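Enau Dustpan and Brush Set
Supplied by Killaton

The Enau set is intended for small debris on tables, boards and work surfaces. It consists of a gray dustpan with an orange rim and a hand brush with gray bristles.

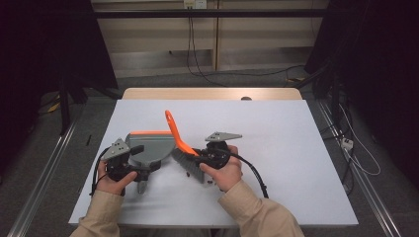

Enau dustpan and hand brush on a white board

The brush handle is bright orange and ends in a loop. Sets are packed in cartons of 57 — partial cartons are not available.

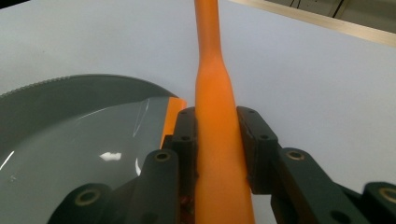 Cáceres, February

Institutional orders of 1,000 sets or more require written confirmation. Inquiries should be addressed to Iara Figueroa, Supply Office.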